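Skollora Bench Notes
@skollorabench
2 Apr 2026

Thread on matching a replacement power adapter to a device. I answered the same question four times at the repair counter on Ellard Street this week, so it goes in one place. Barrel plugs first, USB near the end.

Four things have to match: output type, voltage, polarity, plug. Current has to be equal or higher. Everything else on the label is input rating and approval marks.

Output type. A solid line over a dashed line means DC. A wavy line means AC. Some older modems, doorbells and guitar pedals take low-voltage AC, and a DC adapter won't run most of them. Going the other way, AC into a DC device with no protection can destroy it quickly.

Voltage. Match the number printed on the device, near the jack or on the underside. If the two labels disagree, go with the device. The adapter in the drawer may already be somebody's earlier guess.

Old transformer adapters, the heavy ones, are mostly unregulated. The printed voltage applies at the rated load. I have a Lenard desk clock supply marked 9 V that reads 13 V on the meter with nothing connected. It is in good order.

A modern switching supply marked 9 V should read very close to 9 V, loaded or not. If it reads 13 V, throw it out.

This matters when you swap one kind for the other. A clock or radio built around an unregulated supply usually runs fine on a regulated one. A device built for a regulated supply may have no headroom at all on its input.

Polarity. Look for the small diagram with a dot inside a broken ring. The dot is the center pin. Most consumer gear is center positive. Guitar pedals are commonly center negative, and people kill them with router adapters all the time.

If the diagram has worn off the adapter, measure it. Red probe inside the barrel, black probe on the outside, meter on DC volts. Positive reading, center positive. Minus sign, center negative. Don't let the probe tip bridge the two.

If the diagram has worn off the device and you can't find a manual, stop there. You can sometimes trace the jack's ground contact to the negative side of the big input capacitor, but that means opening the case.

Current. The adapter's rating is the most it can supply. The device draws what it needs. A 2 A adapter on a device that wants half that is fine. Half that on a device that wants 2 A is the problem: it sags, shuts down, or runs hot.

Undersized adapters give odd symptoms. A router that reboots when several people join the network. A drive that spins up, clicks, spins down. I would test the supply under load before blaming the device.

An idle reading tells you very little here. A tired supply can show the right voltage with nothing attached and collapse as soon as you ask it for anything. The usual cause is dried-out output capacitors.

Plug size. Two barrels can share an outer diameter and differ at the center pin. The wrong one either won't go on, or goes on and makes contact when it feels like it. If you have to hold the cord at an angle, it is the wrong plug or a worn jack.

Universal adapters with a bag of tips are OK for testing. Many of the tips are reversible, so the polarity depends on which way round you pushed it on. Meter it every time. I glued the tips on mine.

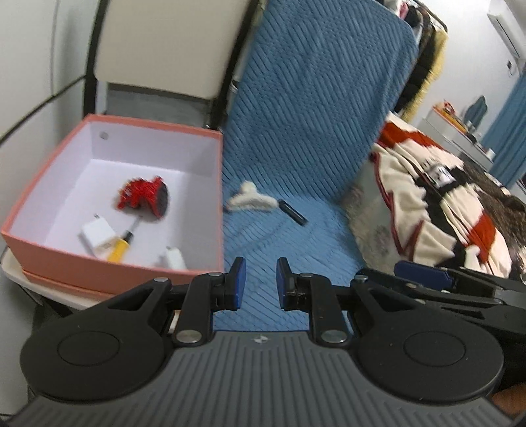 USB adapters are simpler in one respect. They start at 5 V, and anything higher has to be negotiated. A charger that can reach 20 V for a laptop will still hand a phone what the phone asks for.

The exception is the cheap USB-C device that leaves out two resistors on its port. It charges from an A-to-C cable and does nothing on a C-to-C cable. The charger is fine. Use the older cable.

A second exception: trigger cables, USB-C at one end and a barrel at the other, fixed at one voltage. Useful, but they look identical to each other. Label them. I have 9 V and 20 V versions in the same black cable.

On labeling generally. Write the device name on the adapter the day you unpack it, in paint marker, on the flat side. "Matsuda scanner" is more use in five years than any rating plate. Tape falls off once the adapter has been warm a few times.

Then write the voltage and polarity on the device, next to the jack. Half the orphaned equipment I see works perfectly and is missing only that information.

Discard any adapter with a cracked case, a loose prong, a buzz that wasn't there before, or cord insulation split at the strain relief. Most electronics recycling points take them. Keep the plug and a few inches of cord if it is an unusual size.

Laptop bricks with a third data contact are a separate subject — the laptop may refuse to charge from a supply it can't identify, even at the right voltage. I'll do those in another thread later in April.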